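Choosing a gripper for a two-arm bench: tips from the steamed bun test

A two-finger gripper that handles a wooden block will not always handle a steamed bun. Buns are soft, round and slightly sticky, and a steamer adds metal walls, a lid and a perforated tray. For these reasons the bun transfer is a useful test when comparing grippers, wrist cameras and controllers. The tips below come from bench trials with two sets of fingers, the Vondura narrow set and the Allix padded set, run from a Clurgate controller.

Set out the bench first

Put the steamer in the middle, the lid space on the left and the plate on the right. Each arm then has one side to look after, and the two wrists seldom meet over the pot. Mark the positions of the pot and plate with small pieces of tape if you intend to repeat the test on another day. A shift of a finger's width is enough to spoil a comparison.

Use a plain plate without a raised pattern. Wipe the table between sets, not between runs.

Route the gripper cable with a loop at the wrist. The loop should be large enough to allow a full turn of the joint, and small enough that it does not drag across the rim of the pot. Check it by hand with the power off.

Start with the lid

A glass lid is harder than it looks. The knob is small, the glass reflects the overhead light, and the lid tips as soon as it is held off centre. Narrow fingers do better on the knob. Padded fingers do better on the rim. Decide which grip you are testing and keep to it for the whole set.

Keep the closing force low. We start at 3 newtons for buns and raise it in small steps until the bun no longer slips. The lid needs more, so store the two settings separately in the controller and give them clear names.
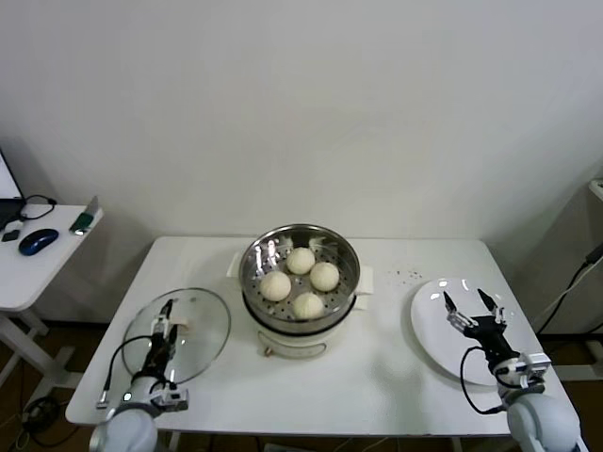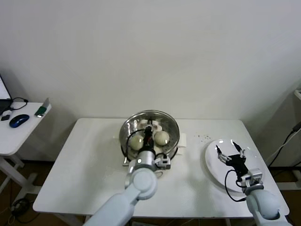

The steamer, with the plate to its right, in all three.

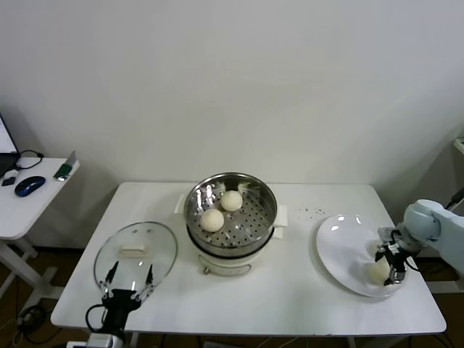
Approach angle matters more than finger shape. A straight descent into the pot leaves the least risk of touching the wall, but the wrist housing then hides the bun from an overhead camera. A tilted approach keeps the bun in view for longer and uses up clearance on one side. With the Vondura set we tilt slightly. With the Allix set, which is wider, we go straight down and rely on the wrist camera for the last part of the move.

Open the fingers only a little wider than the bun. Fully open fingers push the neighbouring bun aside, and the next pick then starts from a position the controller does not expect.

Camera settings

Polished steel causes most of the trouble. Fix the exposure by hand and set it on the bun, letting the rim go bright. Automatic exposure changes as the gripper moves over the pot, and the edge detection drifts with it. If the rim still causes false edges, move the lamp before you change the software.

Steam is a separate problem. Run the first trials with the heat off. Once the picks are steady, repeat them with steam and wipe the lens between sets.

Controller settings

Limit the speed near the pot. The Clurgate controller accepts a slow zone, and we set ours to begin 205 mm above the table. Inside the zone we add a pause of 400 milliseconds after the fingers close - shorter pauses gave more dropped buns with the padded set. A longer pause of 500 made no difference to either set.

Release low over the plate. A bun let go from a height rolls, and a bun pressed down sticks to the fingers. If it sticks, open the fingers slowly and lift straight up. A very thin film of cooking oil on the pads also works, although it has to be renewed often.

What to write down

Record the finger set, the force, the approach angle and the result of each pick. Note marks on the bun as well as drops. A pick that leaves a deep dent counts as a failure on our sheet, even if the bun reaches the plate.

Replace the buns when the skin begins to tear.

Related tips
Cleaning flour out of gripper joints
Leung wrist mounts: fitting and removal
Cable loops for small arms
Which pads for wet glass?
Bench lighting for shiny pans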